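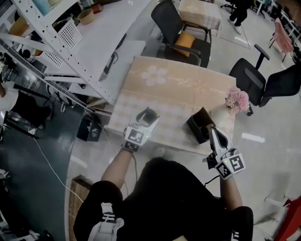 The small table is back

Forget the eight-seat dining slab. In a lot of homes now the main table is a little one, pushed up near a desk, with a cloth thrown over it so it stops looking like office surplus. Tea there, mail there, homework there. Then the laptop goes away and it's dinner.

I have lived with one for 7 years. Two apartments, same table, four cloths. Opinions follow.

The cloth does the work

Beige is winning. Walk through the housewares floor at Lison and the whole back wall is tan, oat, biscuit, sand. Checks along the hem, big pale flowers, a line or two of curly script nobody reads. Easy to sneer at. But a beige cloth with a bit of pattern hides a coffee ring for days, and a plain white one won't get you through breakfast.

Buy it too big. The overhang should reach a seated lap, no further, or it rides up every time somebody crosses their legs. Wipeable is fine for kids and glue. Woven cotton feels better under bare arms in summer, when vinyl sticks to you and makes that noise.

If you have two small tables in one room, use the same cloth on both, or near enough the same. It pulls the place together for very little money. I resisted this for ages. Looked like a café, I thought. It does look like a café. I like cafés.

Fake flowers, fine

Pink ones especially. The old rule said fresh or nothing, and the old rule was written by people with a bigger grocery budget. A bunch of artificial flowers laid at the corner of a table costs less than a sandwich and asks for nothing except a dusting. Hair dryer on the cool setting, outdoors if you can. Don't put them in the middle of a small table. The middle is where the plate goes. Corner, next to a box or a tin, something dark and square so the pink has company.

About that box. Every small table needs one. Pens, charger, the good scissors, takeout menus. Stood on end it takes up hardly any room. A dark brown one goes with everything beige, and it closes, so you can be a slob inside it.

Sit on something soft

Mesh office chairs have moved into the kitchen and they are not leaving. They roll, they breathe, they were probably bought for working from home and now what. Add a cushion. Yellow is good against black, cheers it right up. Tie-on if you can find them, otherwise a square of rug gripper underneath to stop teh slide. Kjærgaard does a flat wool pad that lasts, though the price made me put it back twice.

One odd chair is allowed. Pink, say. Put it across the room so it looks like you meant it.

Shelves with holes in

White metal uprights, perforated, the shelf hooks in wherever you like. Plusberg's first version came out in 2000 and people are still hunting the brackets secondhand. Over a desk they make sense. The monitor sits underneath and the household stuff lives above it. White plastic baskets with holes, a round tan bowl for the keys, a container in light blue or yellow for what you'd rather not see.

Keep heavy things on the lowest shelf. Leave one gap empty, seriously, it will fill up by itself by September.

Cables are the remaining problem. They go across the floor because the outlet is never on the table side. White cord on a dark floor shows up like chalk. Kultomden sells a flat fabric cover in 3 lengths, the middle one fit my room, and the vacuum goes over it without eating anything. Tape works too, untill it doesn't.

What to skip: table runners on top of a patterned cloth. Tiny lamps with big bases. Cup sets for twelve. One little black cup you use every morning is plenty, and it dries on the side while you get on with the mail.

We use cookies to improve your reading experience. By continuing to browse you accept our cookie policy. Accept all | Manage settings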